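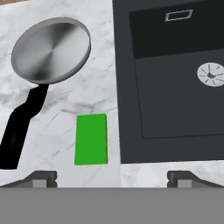

Ileana Marinescu nous a écrit en février que notre ancienne page « À propos » aurait pu décrire une banque, une clinique vétérinaire ou un fabricant de portails. Elle venait de s'inscrire au cours du soir et cherchait simplement à savoir si l'on y mangeait ce que l'on cuisinait. Oui, on le mange. Nous avons tout réécrit.

## L'école Osta

Osta enseigne la cuisine de tous les jours à des adultes qui ont déjà une cuisine et s'en méfient. On n'y prépare aucun concours. Le programme commence par l'omelette, continue par l'omelette, et passe aux sauces quand le groupe en a assez des œufs, en général vers la troisième séance.

L'école a ouvert dans les anciens bureaux d'Uvico, un grossiste en papeterie qui nous a laissé un monte-charge, 82 classeurs à levier et une odeur de colle dont nous sommes venus à bout à force d'oignons. Les classeurs contiennent maintenant nos recettes. Le monte-charge ne contient rien, il est en panne.

## Qui enseigne

Štěpánka Tichý dirige les cours. Elle a passé 13 ans en restauration collective, où elle a appris à saler pour 1 000 personnes, et quelques mois chez nous à apprendre à saler pour deux. Elle goûte tout et commente peu. Un « hm » bref est un compliment — le « hm » long appelle du citron.

## Comment ça se passe

Les cours débutent à 19 h. À 19 h 10, les oignons sont déjà émincés et vous hériterez de la vaisselle. Un module complet compte 35 heures, réparties comme on peut entre les vacances scolaires et les angines.

- Tablier prêté, à rendre propre
- Couteau personnel bienvenu, s'il coupe
- Allergies à signaler à l'inscription, pas au dessert

Le module Toma est consacré aux légumes. Il a longtemps porté le nom de « Légumes », et personne ne venait. Le module Rinex traite des restes, et c'est le seul à afficher une liste d'attente.

## Nous trouver

L'entrée se fait par la cour, deuxième porte après les vélos. La sonnette fonctionne un soir sur deux. Frappez fort, il y a souvent une hotte en marche.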